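¿Cómo se le enseña algo a un robot?

Sección: Ciencia para curiosos
Publicado el 05/03/2021

Piensa en la última vez que aprendiste a hacer algo con las manos. Atarte los cordones, por ejemplo. Seguro que alguien se puso a tu lado, te cogió los dedos y te dijo: «Ahora este lazo pasa por aquí». Y lo repetiste un montón de veces, con nudos horribles, hasta que un día te salió.

¡Pues a un robot se le puede enseñar casi igual! No lleva cordones, pero un brazo robótico también puede aprender mirando (y sintiendo) lo que hace una persona.

Antes se hacía de otra manera

Durante muchos años, para que un robot moviera una pieza de un sitio a otro había que escribirle las instrucciones una por una. Gira el hombro tantos grados. Baja el codo. Cierra la pinza. Para. En una fábrica eso funciona de maravilla, porque la pieza está siempre en el mismo lugar y es siempre idéntica.

Pero ¿y si la pieza es blandita? ¿Y si cada vez cae en un sitio distinto, o patas arriba? Intenta escribir en un papel, paso a paso, cómo se recoge un calcetín del suelo. Haz la prueba con alguien de tu familia: tú lees y esa persona obedece al pie de la letra, sin pensar. Os vais a reír mucho, y el calcetín seguramente seguirá en el suelo.

Por eso hay equipos que han cambiado de idea. Le enseñan al robot cómo se hace, con ejemplos. A esos ejemplos los llaman demostraciones.

Primera forma: llevarlo de la mano

Algunos brazos robóticos tienen un modo en el que se quedan «flojos», como cuando te relajas en la piscina y alguien te mueve el brazo. Una persona agarra el brazo del robot y lo lleva hasta el objeto, lo baja, cierra la pinza, lo levanta y lo deja donde toca. Mientras tanto, el robot va apuntando la postura de todas sus articulaciones. Todas, muchas veces por segundo.

Es una forma muy directa de enseñar, y se entiende enseguida. Lo malo es que cansa, que tus propias manos pueden tapar lo que ve la cámara y que con 2 brazos a la vez la cosa se complica bastante. (Prueba a mover los dos brazos de un amigo para que se abroche un botón. ¡Ya me contarás!)

Segunda forma: el mando a distancia

La otra manera se llama teleoperación. «Tele» significa lejos, como en teléfono. La persona no toca el robot: lo maneja desde otro sitio, que puede estar a un paso o en otra habitación.

Hay muchos tipos de mando. Algunos se parecen a los de los videojuegos. Otros son unos brazos pequeños, gemelos del robot: si tú doblas el pequeño, el grande se dobla igual, como un espejo con motores. A quien lleva el mando se le llama operador u operadora, y es un trabajo de verdad que requiere paciencia y buen pulso.

En el taller Todura se usa esta segunda forma. Su proyecto se llama Trernari, y Hefin Bevan, que lo coordina, nos explicó que lo primero que hace cada persona nueva es pasar 16 horas practicando con el mando. En esas horas no se guarda nada. Se trata solo de que las manos se acostumbren.

«Al principio todo el mundo aprieta demasiado», nos dijo. «Tú no notas el objeto en los dedos, así que tienes que fijarte en cómo se deforma».

¿Y qué le enseñan?

Tareas de recoger y clasificar. Suena sencillo, ¿verdad? Pero clasificar es un conjunto de problemas pequeños metidos en uno. Hay que encontrar el objeto, decidir de qué color es, elegir por dónde cogerlo, no empujar al de al lado y soltarlo en el lugar correcto. Tú lo haces mientras piensas en la merienda.

Los juguetes de goma son unos profesores estupendos para esto. Una pata se dobla, otra se engancha, y si la pinza los agarra mal se escurren. Además los hay brillantes, y los brillos confunden a las cámaras: una mancha de luz puede parecer parte del objeto.

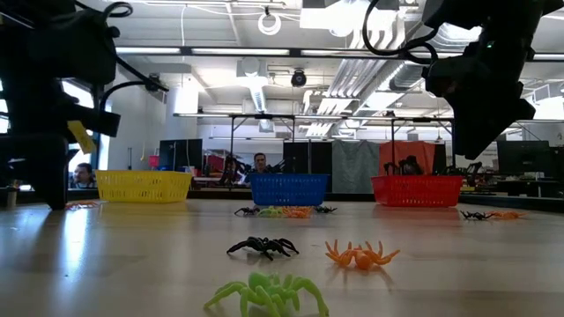

Rosser opina que lo más difícil son las patas: «Si coges la araña por una sola, se queda colgando y se balancea. Yo siempre voy al cuerpo, y si hay otra muy cerca, entro de lado».

Ese truco de entrar de lado es justo lo que queremos que el robot aprenda, ¡y no hace falta escribirlo en ninguna parte! Si aparece en bastantes demostraciones, el programa puede acabar encontrándolo.

¿Cuántas veces hay que repetirlo?

Muchas. Para una tarea anterior, la de guardar bloques, el equipo de Trernari grabó 2978 demostraciones. Luego las revisaron y descartaron 515, por ejemplo porque la pinza había chocado con algo o porque el operador se había equivocado de recipiente. Un robot que copia, copia también los errores.

También conviene cambiar las cosas de sitio entre una demostración y la siguiente. Si un objeto estuviera siempre en la misma esquina, el robot aprendería a ir a esa esquina sin mirar, y el día que lo pusieras en otro lado cerraría la pinza en el aire.

Juega a ser el operador

Necesitas un amigo, una venda para los ojos, unas pinzas de cocina y juguetes pequeños.

Tu amigo se venda los ojos y sujeta las pinzas: es el robot.
Tú le guías solo con la voz: izquierda, derecha, baja, cierra.
Después le guías moviéndole la mano con suavidad.
Cambiad los papeles y comparad. ¿Con cuál de las dos formas habéis tardado menos?

Palabras para tu cuaderno

Articulación: el punto por donde se dobla el brazo del robot, como tu codo.
Demostración: una tarea hecha de principio a fin para que el robot la aprenda.
Pinza: la «mano» del robot.
Teleoperación: manejar una máquina a distancia.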